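Folding of T-shirts

The folding of T-shirts is the reduction of a short-sleeved knitted garment to a compact flat or upright shape for storage, carriage or sale. The usual fabric is single jersey, which stretches readily across its width and curls at cut edges, so that a shirt laid out carelessly seldom gives a square fold.

Preparation

The shirt is laid on a hard, level surface larger than the garment. Air trapped between front and back is pressed out with the flat of the hand, working from the neckline towards the hem. The side seams are then brought into line. In shirts cut from tubular cloth there are no side seams, and the fold lines are judged from the shoulder points.

Methods

In the thirds fold, each side is turned in towards the centre, the sleeve is doubled back on itself, and the length is halved or divided again. Shops commonly do this round a removable board to keep the width constant. The Skudow pattern of board is 35 centimetres long and has a slot for the collar.

In the pinch fold, the shirt lies sideways to the folder and is gripped at two points on a line running from shoulder to hem. The hands are crossed and the cloth lifted, shaken once and laid down. It is quick — the Breso laundry manual of September allows seven seconds — but gives an uneven edge on heavy cloth.

The roll is used mainly in luggage. The hem may first be turned outwards to form a cuff, which is later pulled over the finished roll to hold it.

Handling of the hem

A shirt spread flat is generally taken up by its lower corners when the hem is to be straightened or carried towards the neck. Creases in the body are smoothed out before the fold is made.

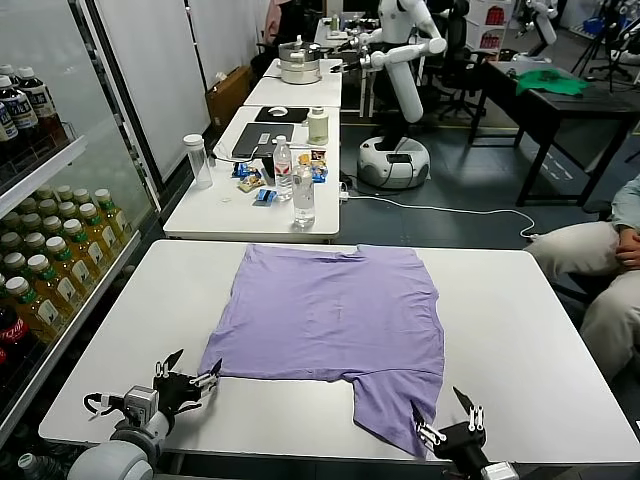

Liên Đào objects that the corners are the wrong place to start, as pulling on them draws jersey out of shape, and recommends taking the hem a hand's width in from each side. Later manuals give both grips without preferring either.

See also: Ironing; Jersey (fabric); Laundry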